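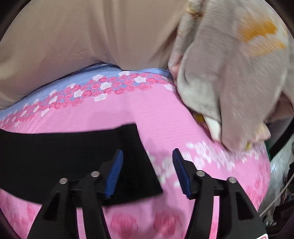
Picking a fingertip for laundry: a talk with Mieke Leemans

Mieke Leemans spent the end of last year swapping pads on a hand-held gripper. She tests end effectors at Skasow, where the current job is clothing and household fabric, and she had two sets of fingertips to choose between before the new year.

The ribbed blue pads won. "The smooth ones were fine on towels," she says. "On thin cotton they slid. You would close on a fold and come up with half of it, or none."

The other set came from Villey, in softer rubber with a flat face. Leemans ran both through the same 50 garments, 8 tries each. She kept the jointed black fingers the same throughout and changed only the tips.

Dark fabric was a separate problem. "A plain black piece on a flowered cloth is easy to find," she says. "Finding its edge when it's on top of another black piece is hard. The wrist camera sees one shape." She has asked for a second camera to the side, and expects to try one in March.

Fleece gave her the least trouble with either pad. It bunches, so there is nearly always something to pinch. Flat cloth with small creases took more care, and she learned to come in at a low angle with the fingers open wide.

She does have complaints about the ribs. They collect lint, and she now cleans them at the start of each session. Wear is still an open question. The first pair has done 900 grasps, and she wants to get past 1,000 before ordering more.

"After that we put them on the arm," she says. "I don't expect the same numbers. My hand corrects for a lot."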